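ホーム | データ一覧 | 卓上ごみ | 分別ラベル | 更新履歴 | お問い合わせ

# Surkolari 卓上ごみ分別データ README

版: 2
最終更新: 2011年5月10日

## 概要

Surkolari は、飲食後の机に残る容器・包装類の写真と、品目および分別区分のラベルを対応させた資料である。収録対象は飲料缶、菓子や軽食の包装、紙片、ボトル、ふた類とする。食器、筆記具など、片付けの際に捨てずに戻すものは対象外とし、写っていてもラベルを付けない。

写真は 572 枚、ラベル付き物品は 2264 点である。品目名は Wutell の語彙表に準拠し、語彙表にないものは「その他包装」に入れる。初版で用いていた Atero 形式の品目コードは廃止した。旧コードとの対応は `codes_old.csv` を参照のこと。

## ファイル構成

 surkolari/
 photos/ 写真本体
 items.csv 物品ごとのラベル
 sheets.csv 写真ごとの情報
 codes_old.csv 旧コード対応表
 CHANGES.txt 変更記録

文字コードは UTF-8、改行は LF。CSV の一行目は列名である。欠損値は空欄とし、「なし」「不明」等の語は欠損の意味では使わない。「不明」は判定を試みて決まらなかった場合に限って記入する。

## 列の定義(items.csv)

- `photo_id`: 写真番号。`sheets.csv` の同名列と対応する。
- `item_no`: 写真内の通し番号。奥から手前、同じ奥行きなら左から右の順に振る。
- `kind`: 品目。`can`、`wrap`、`paper`、`bottle`、`cap`、`other` のいずれか。
- `pose`: 姿勢。`upright`(立つ)、`side`(横倒し)、`flat`(平置き)、`lump`(塊状)。
- `colour`: 主な色。二色まで。印刷柄がある場合は地色を先に書く。
- `material`: 材質。見た目で決まらないものは「不明」。
- `sort`: 分別区分。後述。
- `note`: 自由記述。

## 記入の基準

### 缶

胴の長軸が天板と平行であれば `side` とする。胴の柄は `colour` に含めず、`note` に短く書く。飲み口側が見えるときは向きも `note` に残す。残液の有無は写真から判定できないため、列を設けていない。洗浄の要否も同様である。

### 包装類

握りつぶされた、または丸まった包装は `lump` とする。広げた状態を推定して寸法を書いてはならない。印刷が一部だけ見えている場合、読めない文字を商品名で補わない。内面の銀色が見えることだけを根拠に `material` をアルミ蒸着フィルムとしないこと。

緑の缶が横倒しになり、紺を主とする包装が奥で丸まった次の組では、`item_no` は包装が 1、缶が 2 となる。包装の `colour` は「紺・白」、缶は「緑」で、濃い緑の葉または迷彩に似た柄は `note` に回す。
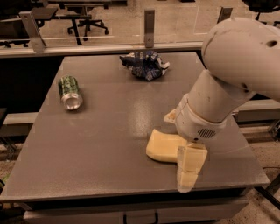
### 天板

天板の色は `sheets.csv` の `table` 列に記入する。濃灰、白、木目、その他の四区分である。光沢のある天板では照明の映り込みが白い紙片と誤認されることがある。輪郭がぼやけ、厚みも影もないものは物品として数えない。初版ではこの誤りが 80 件あり、第 2 版で削除した。

## 分別区分

`sort` の値は次のとおり。

- `metal`: 飲料缶。アルミと鉄は分けない。
- `plastic`: プラスチック製と判定できる包装、ボトル、キャップ。
- `burn`: 紙片のうち再資源化に回さないもの。
- `hold`: 保留。材質が「不明」の包装はすべてこれに入れる。

区分は Salinas 棟の給湯室に掲示された分別表に合わせてある。自治体の区分とは一致しない箇所があり、特にボトルのキャップは本来別回収とする地域が多い。他の場所で利用する場合は、`kind` と `material` から `sort` を作り直すことを推奨する。

## 記録例

 photo_id,item_no,kind,pose,colour,material,sort,note
 (略),1,wrap,lump,紺・白,不明,hold,水色の印刷あり
 (略),2,can,side,緑,アルミ,metal,濃緑の柄

`material` が「アルミ」となるのは、胴または上縁の見た目から作業者が判断した場合である。磁石等による確認は行っていない。

## 既知の問題

- 包装類の約 2 割が `hold` である。材質別の集計には向かない。
- 同じ缶が別の写真に再度現れることがあり、物品点数は個体数を意味しない。
- 色の判定は目視による。紺と黒、濃灰と黒の境界は作業者間で揺れがある。
- `pose` の `flat` と `lump` は、軽く折れた程度の包装で判断が分かれる。折り目が三つ以上なら `lump` とする規則は第 2 版からで、初版の分は未修正。

## 今後の予定

6月に `hold` の再判定を行う。対象は包装類のみとし、缶のラベルには手を入れない。列の追加は予定していない。

## 利用条件

研究および教育目的での利用、複製、再配布を認める。再配布の際は本 README を添付すること。ラベルを修正した版を配る場合は、版番号の末尾に識別文字を付し、変更点を `CHANGES.txt` に追記する。誤りの報告には `photo_id` と `item_no` を併記されたい。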